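Firnora software group – minutes, June

Started 9:30. Previous minutes accepted with no changes.

1. Segmentation. The Yensuk build merges looped strands with whatever they touch. Of 442 frames relabeled by hand, the jewelry ones are the slowest. Beads against a ring of similar size are still the worst case.
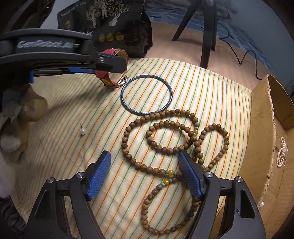

Rungnapa Nilsuwan said the mask threshold should stay where it is until the planner can accept a low-confidence grasp and retry. Agreed.

2. Planner. Two-arm timeout stays at 400 ms for now – Hamish Hinds to log every overrun.

3. Tooling. Umetti viewer crashes on files with more than 1321 steps. Ticket open.

Actions: Hinds – overrun log. Nilsuwan – retry flag in the planner config.

Closed 10:20.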